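How to Label Shelves and Bins in a Small Parts Room

A parts room works when a person who has never been in it can find what they need from the label alone. The steps below suit a small shop with one or two aisles of shelving. You need a label printer or a marker, clear tape, a notebook and an afternoon when the room is quiet.

Before you start, walk the room and write down how people ask for things now. If everyone says "the short pins," the label should say "pins, short" along with the part number.

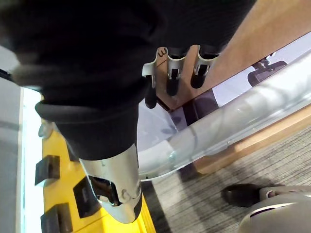 Last updated: 10th March

Step 1. Name the racks

Give each rack a letter, starting at the door and going clockwise. Put the letter at eye level on both ends. Skip I and O, which get read as numbers.

Step 2. Number the shelves from the bottom up

Shelf 1 is the lowest. If you add a shelf on top later, the old numbers still hold. Numbering from the top means relabeling the whole rack when it grows.

Step 3. Number the positions left to right

Leave gaps. Use 10, 20, 30 in place of 1, 2, 3, so a new bin can go in as 15. A full address then reads B-2-20: rack B, shelf 2, position 20.

Put the position label on the shelf and the part label on the bin. Bins get moved, and when the two labels disagree you know which one to fix.
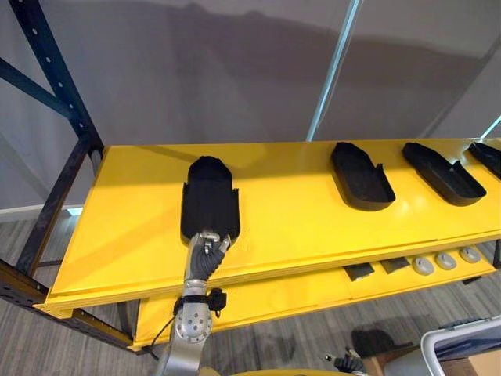

Step 4. Write the part label

Use three lines. The first is the plain name, the second is the part number, and the third is the shelf address. Make the plain name the largest. Print in black on white and keep colored labels for parts on hold.

Wipe the surface with rubbing alcohol and let it dry before you stick anything down. Labels put on over oil will peel at the corners within a few weeks.

Step 5. Make the list

Type every address into a spreadsheet with the part name and number beside it. Sort one copy by address and one by name. Ours runs to 367 lines and prints small enough to hang on a clipboard by the door.

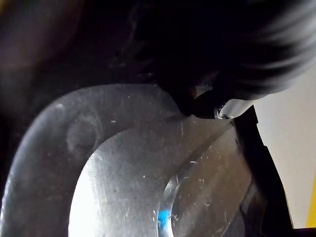 Keep a pen on the same clipboard. Anyone who moves a bin writes the old address and the new one on the sheet, and one person types up the changes at the end of the month. Telma Figueroa does ours, and the February sheet had six lines on it.

If a bin is empty and the part has been dropped, take off the part label but leave the shelf label in place. The address stays open for the next part.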